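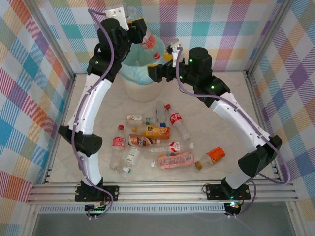

5. Setting up the Zedico pitching machine

Read all the steps before you plug anything in. Ashraf Tahiri didn't, and the dent in the dugout roof at Bustmont is still there.

5.1 Spread the tripod legs until they click. Point the chute at the plate, not at the bench, however the bench has been hitting.

5.2 Tighten both wheel guards by hand. A wrench will strip the thread, and the replacement part comes from a long way off.

5.3 Set the speed dial to its lowest mark and switch on. Give the wheels 15 seconds to reach full speed. The humming is normal – the grinding is not.

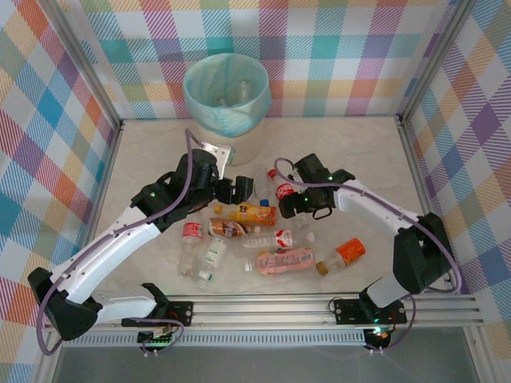
5.4 Feed one ball with nobody in the batter's box and watch where it goes. If it sails high, lower the chute one notch and feed another. Repeat until the catcher stops flinching.

CAUTION: Never reach into the chute while the wheels are turning. They take a while to stop and have no sense of humour.

NOTE: Wet balls slip and come out as a sort of accidental knuckleball. Dry them first, unless your league is more advanced than ours.

5.5 For curves, turn the left wheel dial up by no more than 6. Past that, the ball visits the parking lot.
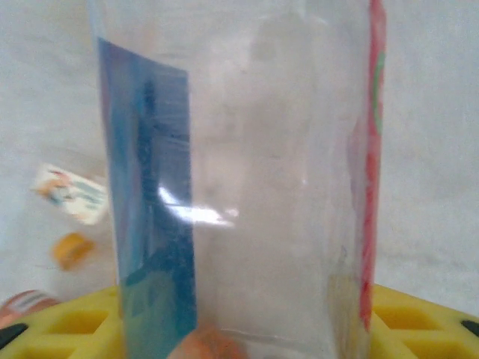 Bustmont, November

Changes to this section: step 5.3 used to say 5 seconds, which was optimistic. Eero Lehtinen checked the new wording on the practice field and has kept all his teeth. The grey cover now goes on after every session, once the motor has cooled.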